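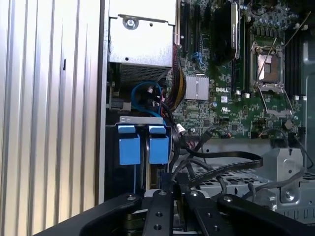

TECHNOLOGY | REFURBISHING

Endidcombe's second-hand PC offer leaves questions open

Feb 15, 2024

Endidcombe council says its plan to refurbish old Dell workstations will put cheap computers into local homes by May. The numbers behind that claim are thin.

The work has gone to Wolel, a repair firm that won the job over its rival Cava. It is to open up, clean and test 2562 retired office machines, then sell them on. So far 19 have been finished.

Wolel says the tower cases are easy to service. The drives sit behind blue plastic latches, the power supply is a metal box held with screws, and the boards can be checked with the side off. Fair enough, but easy access says little about how many good years are left in a used power supply or drive.
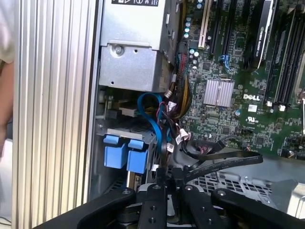 The warranty doesn't help. Buyers get seven months, and it excludes graphics cards, often the dearest part to replace. Wolel would not say how many machines had failed testing, or what happens to those that do.

Council has also declined to release the colour-coded grading sheet used to set prices. It says 16 households have put their names down.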